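Section 3. Preparing for a Long Trip

This section explains how to set up the Adero trip assistant before a long drive. Complete the steps while the vehicle is parked. The assistant locks its menus once the vehicle is in motion, and settings left unfinished at that point are discarded.

3.1 Before you begin

Confirm that the following items are in place:

- The display unit is fastened to its dashboard mount and the power cable is fully seated.
- The vehicle profile has been created as described in Section 2.
- Maps for every region on your route have been downloaded. Map downloads require a wireless connection and may take longer for large regions.

CAUTION: Do not place the display unit where it blocks your view of the road or sits in the path of an airbag.

3.2 Entering the route

1. Press and hold the Home button until the main menu appears.

2. Select Trips, then New Trip.

3. Enter the starting point and the destination. For a destination without a street address, select Place on Map and move the pointer to the correct location.

4. Select Calculate. The assistant displays the total distance and the expected driving time.

5. Check the distance against your own estimate. A result that is much higher than expected usually means that Avoid Toll Roads or Avoid Ferries has been left on from an earlier trip.

6. Select Save and give the trip a name.

Note: Trip names may contain letters, numbers and spaces. Two trips may not share the same name.

The sample trip supplied with the unit runs from Udar to Plomari and covers 1,682 miles. It may be used to practice the steps in this section and can be deleted at any time from the Trips menu.

3.3 Setting rest and meal stops

The assistant proposes a stop after every 2 hours of driving. Drivers who travel alone should keep this setting or choose a shorter interval. The interval cannot be set higher than 3 hours.

1. Open the saved trip and select Stops.

2. Choose the rest interval.

3. Select Meal Stops and enter the times at which you normally eat. Meals eaten at home before departure should be entered as well, so that the first meal stop is not placed too early. 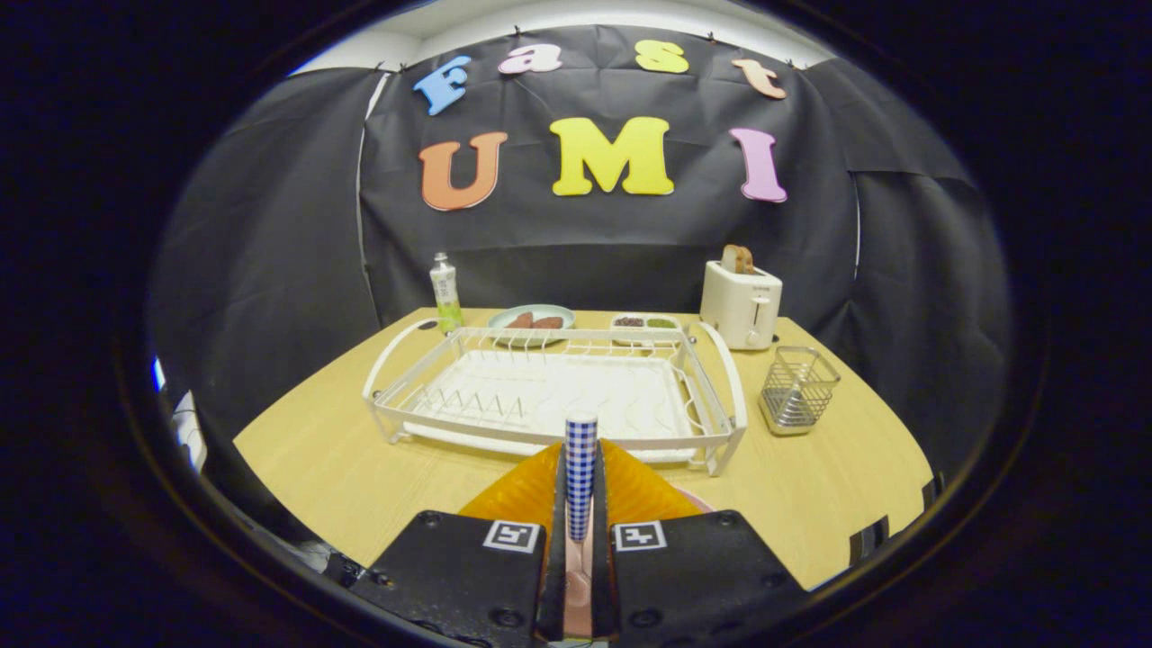 Plate of food, toaster and dish rack on a table.

4. Review the list of proposed stops. To replace a stop, select it and choose Nearby Alternatives.

5. Select Confirm. Stops are now marked on the route with a blue flag.

CAUTION: Rest reminders do not measure how tired the driver is. Stop at the next safe place whenever you feel drowsy, whether or not a reminder has sounded.

3.4 Fuel and tire checks

1. Select Vehicle, then Pre-Trip Check.

2. Enter the current fuel level as a percentage. If the vehicle is fitted with the Zepeda sensor kit, the level is filled in automatically.

3. Measure the pressure of each tire, including the spare, while the tires are cold. Compare the readings with the label on the driver's door frame and correct them as needed.

4. Select Done. The date of the check is stored with the trip.

Note: If the screen displays Code 67, the assistant has lost contact with the tire sensors. Switch the vehicle off, wait until the display goes dark and start it again. If the code returns, enter the readings by hand and see Section 7.

3.5 Starting the trip

1. Adjust the seat, mirrors and display brightness.

2. Select the saved trip and press Start.

3. Wait for the spoken message "Route ready" before moving off.

To end guidance early, park the vehicle and press Stop. The remaining part of the route is kept and can be resumed from the Trips menu.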